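Varnum Road Runners Association
Member Forum > Race Operations > Proposed changes to the Skareo Lake 10K

12 replies hidden. Showing page 2.

Posted by M_Alhassan (Race Operations)
Members are asked to read the draft rules in full before replying. The draft covers the start procedure, the field limit and the collection of race packets. Comments will be accepted until the end of June, after which the board will vote. Remarks on the choice of shirt color belong in the merchandise thread and will be moved there.

Posted by dackah
Thank you for posting the draft. I support the field limit of 1000. I do not support the wave start as written. Section 3 assigns runners to waves by their finish time in the previous year, and first-time entrants are placed in the last wave without exception. A new member who runs a 35 minute 10K would have to pass nearly the whole field on the lake path, and that path is narrow between the boathouse and the second bridge. I request that section 3 be amended to accept a certified time from any race.

Posted by LakeLoop576
I disagree with the amendment. Checking outside times takes staff hours that the association does not have in the month before the race. We tried this at the Nutsugah Half and the list was still being corrected the night before the start. Faster newcomers can use the open training runs to set a time with us.

Posted by dackah
The training runs are held at 6:30 in the morning on the far side of town. Many members with children or early shifts cannot attend them. A rule that depends on attendance at those runs will favor the same group every year.

Posted by A_Asante
I ask both posters to consider a middle course. The entry form could include one optional line for a recent time and a link to the result. Entries without a link would go to the last wave. Staff would check only the entries that request the first wave. Last year 162 runners started in that wave, and I was one of the two people who prepared the list. It took us one evening.

Posted by LakeLoop576
One evening for a list made entirely from our own results. Outside results come in every format imaginable. I would accept the proposal if the deadline for the link were the same as the early entry deadline, with no changes after that.

Posted by S_Darko
On a separate matter, section 5 moves packet pickup from the school gymnasium to the clubhouse. Members should be aware that the clubhouse door opens directly onto the parking lot, and a line of any length will stand among moving cars. I recommend two pickup sessions, divided by last name, with a marked walkway along the fence.

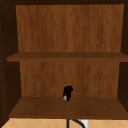 Open wall cabinet, two compartments, one shelf.

The same section says nothing about pickup on the morning of the race. If it is to be discontinued, the rules should say so plainly. Runners who travel from Grodov cannot be expected to make the trip twice.

Posted by M_Alhassan (Race Operations)
Race morning pickup will continue for entrants who live outside the county. The omission in section 5 was an error and will be corrected. The walkway request has been passed to the facilities officer.

Posted by LMarin_timing
Speaking for the timing crew: whichever version of section 3 is adopted, we need final wave assignments ten days before the race. Bibs are printed by wave. A runner who changes waves after printing will be timed correctly by the chip, but the announcer and the finish line staff will have the wrong information.

Posted by dackah
I can accept Ayuba's proposal with the early entry deadline. I still believe the last wave should start no more than eight minutes after the first. The draft says fifteen.

Posted by LakeLoop576
Fifteen minutes is correct for that path. I will vote against eight.

Posted by M_Alhassan (Race Operations)
The wave interval will be listed as a separate item on the ballot. A revised text of sections 3 and 5 will be posted as a new thread. Please place further comments there.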